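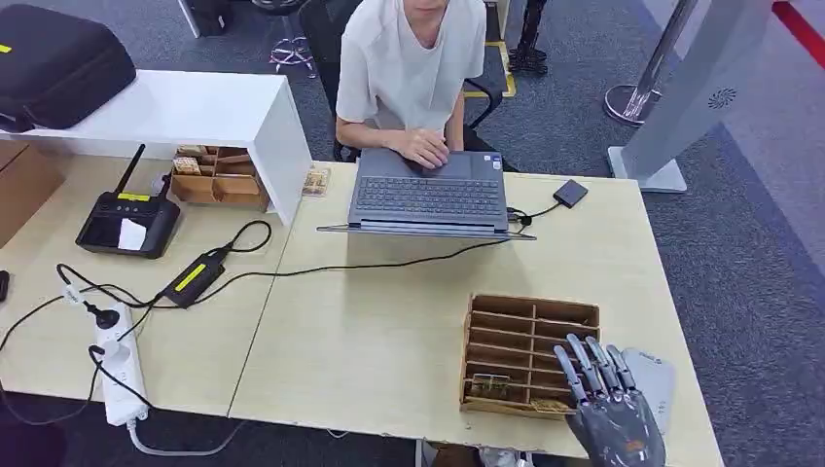 I want to complain about the word "resume."

We had a fault in August on the Nallarik setup, the one where a hand puts small packets into a slotted tray and a person sits across the table feeding it the next one. Boring work, and I mean that as a compliment. The control link dropped in the middle of a reach. The arm stopped, the laptop said DISCONNECTED in big letters, and everyone relaxed, as you do when a robot stops moving. Femke Vandenberghe leaned in to straighten a packet that was sitting crooked in its slot. Then the link came back and the arm finished its reach.

It touched the back of her wrist. She wasn't hurt, the speed was low, and she said a word I won't print here. But the arm had no business moving! It still had a target from before the dropout, the target was still valid as far as the software could tell, so off it went. Four seconds of silence and then straight back to work like someone returning from a sneeze.

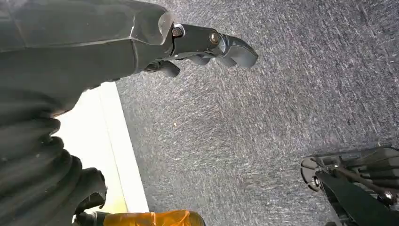
3 min read

I've told this story to a few people who build these things and the reaction I keep getting is, well, she shouldn't have reached in. Sure. The written rule said wait for the operator to call it clear. I helped write the rule! I've also broken it, probably more often than she has, and I'd bet that anyone who spends a whole afternoon at a table with a robot has too. You're sitting right there. The thing is an arm's length away and it's stopped, and there's a packet lying the wrong way up that will ruin the next try. Your hand goes out before you've had a thought about it.

So I don't think much of a safety plan that depends on people remembering that a still robot might be a robot on pause. From the chair the two look exactly the same. Same fingers, same pose, no difference at all.

What bugs me more is how the fault got recorded. We went back through the logs (3,009 reaches by then) and found 62 other dropouts where the arm had carried on by itself afterward. Every one of them where the packet ended up in the slot was filed as a success. Of course it was, the packet was in the slot! Somebody at Drullano, who supply our control software, told me auto-resume was there because customers hate losing a run to a bad connection. I believe it. I hate losing runs too. I'd been quietly enjoying that feature for months without knowing I had it.

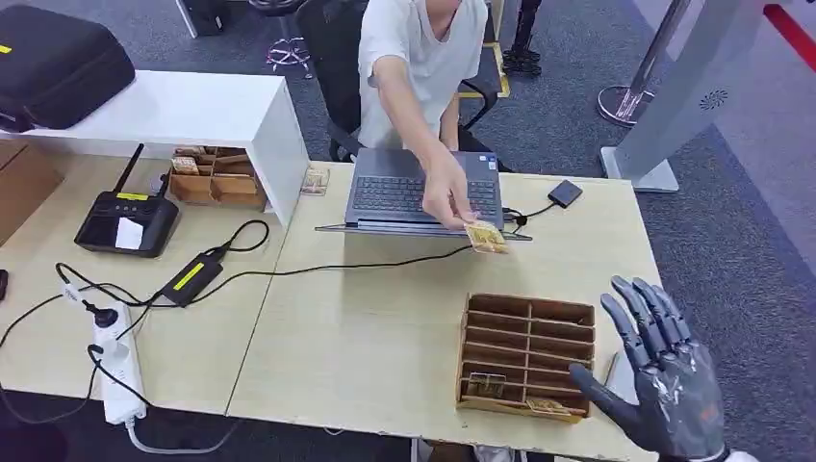 A packet held out over the laptop, within reach of the working side of the table.

My position, then, and I'll happily argue it with anyone over lunch: after any loss of contact, the old target gets thrown away. No grace period, no "only if it was under a second." The arm stays put until a person who can see the table gives it a new command. Yes, it costs you runs. We made the change ourselves and the afternoon sessions got noticeably more annoying, with a lot of sighing and walking back to the start position.

I'd also like the log to have a box for "it worked but it shouldn't have." People push back on that one harder than on the first, I guess since it makes your numbers look worse. Ours do look worse. I've had to explain them twice already and I expect I'll be doing it again when the next report goes out.

We still haven't fixed the link, by the way. It dropped again this morning at ten past nine, the arm stopped, and Femke sat there with a packet in her hand until I typed the command.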